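August, late, feet up

Second week with the Urora arm on the folding side. The Zasau people came back this morning to change a setting, drank our coffee, and told us again that it "frees us up." Freed up for what, I asked. The young one said "higher value tasks" and looked at his shoes. So far my higher value task is standing next to it and picking up what it drops.

Maëlys Bailly did 777 pieces on her last full shift at the table, talking the whole time. Now she is over at Flores with the hotel bags and I eat lunch alone at 5 because the breaks got moved to suit the machine's checks. They cut the folding crew from 20 to 13 before the thing had folded a single pillowcase to the standard they used to yell at us about. Isen says no one was let go. They just weren't put back on the schedule. I'd like to hear him explain the difference to Maëlys.

The screen by the table shows what the arm sees from its wrist. I've started watching it more than the cloth, which bothers me.

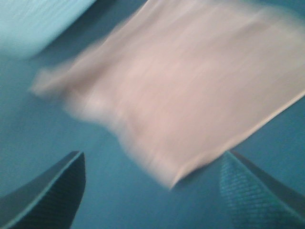
Page last changed: August, 11:52 pm

Pale cloth, all smear, and the two fingers wide open under it. I couldn't say from that if it was coming or going. I can tell a napkin from a hand towel in the dark by the hem, and I doubt anyone has asked it to.

Isen wants me to write down how I do corners, "for the record." I wrote half a page and put it in my locker. Need to call Maëlys about the ride on payday, and buy socks.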